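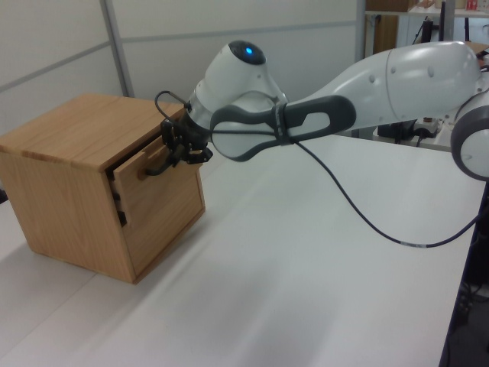 The oak cube, drawer partly out.

I have wanted one good drawer for most of my adult life. I own plenty of the other sort. The one under the kitchen counter needs a hip, and the one in the hall hasn't opened fully since February, when a spatula stood up inside it and refused to negotiate.

So I've become a bore about small cabinets. I like this one for what it leaves out: a box with a flat top, light oak color, plenty of grain, one short bar of a handle near the top of the drawer front. No soft-close, no brass, no little card about heritage.

Yesenia Huaranga says a drawer that size is where batteries go to die. She may be right. Mine would have takeout menus in it by dinner, plus the spare plunger knob for the Bodum and a key belonging to an apartment I left two leases ago.

I did price a bedside cube last month. The one I liked was 600 dollars, before shipping, and the website called it a "storage moment." I closed the tab and cleaned out the hall drawer instead, which took me 36 minutes and yielded four tape measures. I had bought the fourth because I couldn't find the other three.

They now live in a shoebox on top of the fridge. Gladys Apaza has offered me her old nightstand - one drawer, sticks a little in summer - and I'm picking it up once I find someone with a trunk.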